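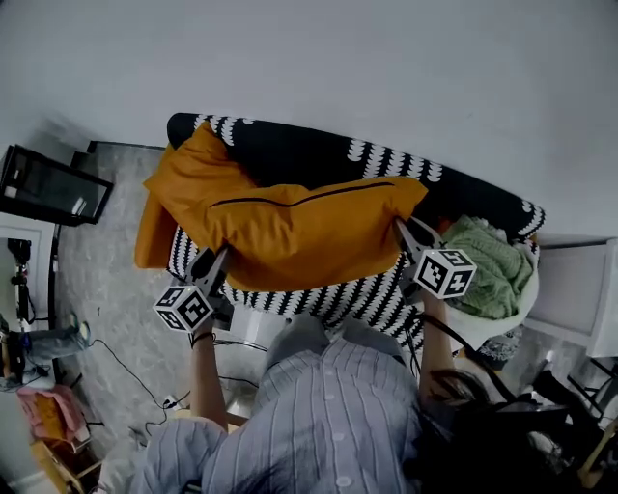 ## 3. Living room trial

Our group compared three ways to tidy a sofa corner: pillows first, blankets first, or free order. We had 18 trials in total, and 15 of them were finished inside the time limit. Philomena Frimpong kept the time sheet.

The big pillow was the slowest item. It slid down often – mostly when it was placed over the armrest. Blankets took less time, as we accepted any fold that fit in the basket.

In May we will repeat 5 trials with a smaller pillow.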